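Cómo escribir el resumen de un western sin destriparlo (guía rápida)

Va deprisa porque tengo la ficha de Zilis a medio hacer y la entrego el jueves. Me lo pedís mucho por correo, así que lo dejo por escrito y ya está.

Qué necesitas: la película, papel, un boli que pinte. Nada más. El portátil cerrado mientras la ves, que luego copias frases sueltas y no sabes ni de quién son.

Paso 1. Primer visionado sin apuntar

Entera, de un tirón. Sin pausas para el café. Si es larga, te aguantas. Al acabar, escribe de memoria quién quiere qué y quién se lo impide. Dos líneas. Si no te salen, no has entendido la película o la película no se entiende, que también pasa con los westerns de serie B.

Paso 2. Segundo visionado, ahora sí con notas

Apunta el minuto de cada giro. Solo giros. El tiroteo del salón no es un giro si al día siguiente todos siguen igual. Yo uso tres marcas: una raya para entrada de personaje, una cruz para muerte, un círculo para mentira (alguien miente y el público lo sabe). Con eso basta.

Paso 3. Decide dónde cortas

El resumen llega hasta el final del primer acto, un poco más si el planteamiento es flojo. Ejemplo con Hovov, que es la que uso en el taller: la viuda contrata al rastreador, salen hacia el norte, el cuñado los sigue. Corte. Lo del pozo no se cuenta. Lo de los caballos tampoco. El lector quiere saber si le apetece verla y con eso ya decide.

Si dudas entre dos puntos de corte, el primero. Siempre.
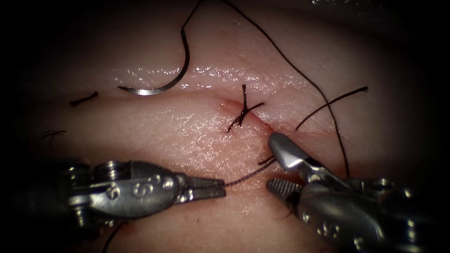
Aguja curva, hilo oscuro y un nudo ya hecho en la incisión.

Paso 4. La primera frase

Personaje, problema, lugar. En ese orden o en otro, pero los tres. Malo: "Hovov es un western crepuscular que reflexiona sobre la venganza". Eso no dice nada. Mejor: "Una viuda contrata a un rastreador borracho para encontrar la tumba de su marido". Ya hay película.

Nombres propios, los justos. Más de cuatro y el lector se pierde. El sheriff puede ser "el sheriff" todo el texto, no pasa nada.

El actor entre paréntesis la primera vez y luego olvídate de él. No mezcles: o cabalga el personaje o cabalga el actor.

Paso 5. El presente

Todo en presente. "Llega al pueblo", no "llegó al pueblo". Lo que pasó antes de que empiece la película va en perfecto: "ha perdido el rancho". Repasa esto al final porque se cuela algún pasado seguro, a mí se me cuela cada vez.

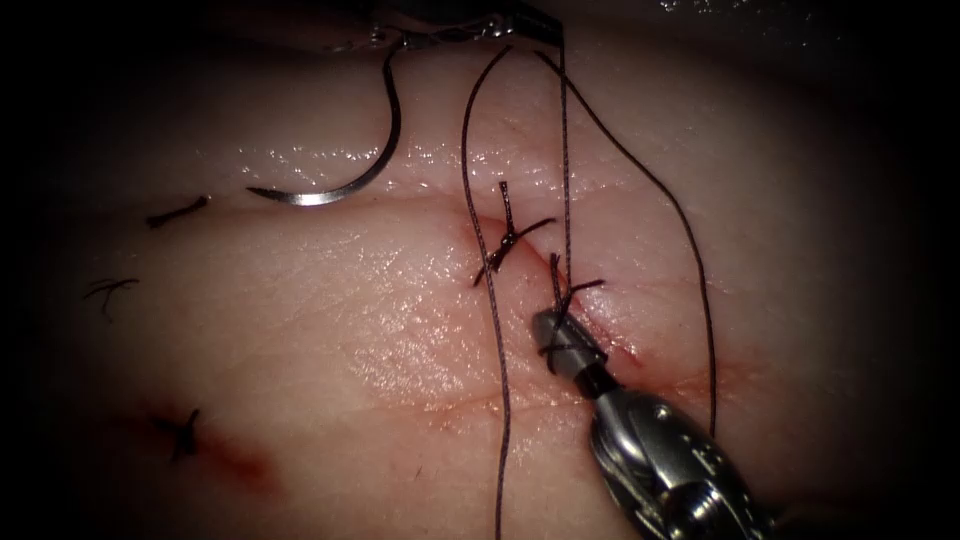 Las transiciones entre tramas son lo que peor sale. Tienes a la viuda por un lado y al cuñado por otro y hay que juntarlos en un párrafo sin que se note el "mientras tanto". Truco: acaba una frase con algo que toque a los dos, una carta, una deuda, un mapa, y arranca la siguiente desde ahí. La frase de enganche tiene que hacer una curva como la de la aguja que sujeta la pinza de la foto, un semicírculo amplio que acaba en punta. Si la frase va recta y se para, se ve el costurón. Léela en voz alta. Si te quedas sin aire, parte en dos.

Paso 6. Adjetivos fuera

Polvoriento, implacable, lacónico, solitario. Los cuatro, fuera. En un western ya se suponen. Deja uno por párrafo como mucho y que sea raro.

"Épico" prohibido. "Magistral" también, eso va en la crítica y esto no es la crítica. Melahat Gezer me devolvió mi primera ficha con seis tachones y todos eran adjetivos. Tenia razón.

Paso 7. Longitud

Zilis pide 2000 caracteres con espacios. Ni uno más, el formulario corta y se queda a media palabra. Mi última ficha, la de Demavis, entró con 723 en el primer párrafo y era demasiado, el párrafo inicial no debería comerse más de un tercio. Lo rehice.

Para recortar: primero los "que se", luego los gerundios, luego un personaje secundario entero. Suele sobrar el socio.

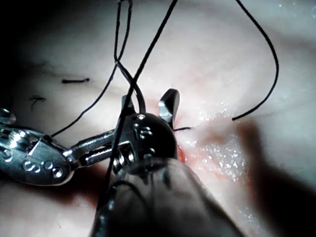 Erasto Nyanda

Paso 8. Comprobar datos

Año, director, duración, título original. Siempre en dos sitios distintos. Los westerns europeos tienen cinco títulos cada uno y los montajes cambian según el país, o sea que di cuál has visto. Una línea al final: "versión vista: la de Ko en DVD", por ejemplo. Así no te escriben para decir que falta una escena.

Ojo con los nombres doblados. En una copia el bandido se llama Ramón y en otra Jack. Elige el de la versión original y no lo cambies a mitad de texto.

Paso 9. Dejarlo una noche

Una noche, no una semana. Por la mañana lo lees, quitas la última frase (casi siempre sobra, suele ser una pregunta tipo "¿logrará encontrarlo?") y lo mandas.

Dudas que me llegan

¿Se puede contar el final si la película es muy antigua? No. Siempre hay alguien que la ve por primera vez.

¿Y si el cartel ya destripa? Culpa del cartel. Tú no.

¿Cito diálogos? Uno, corto, copiado tal cual de la versión que hayas visto. De memoria salen siempre mal.

Los comentarios estan abiertos, contesto el finde. La próxima guía va de fichas de seriales, en agosto si me da tiempo.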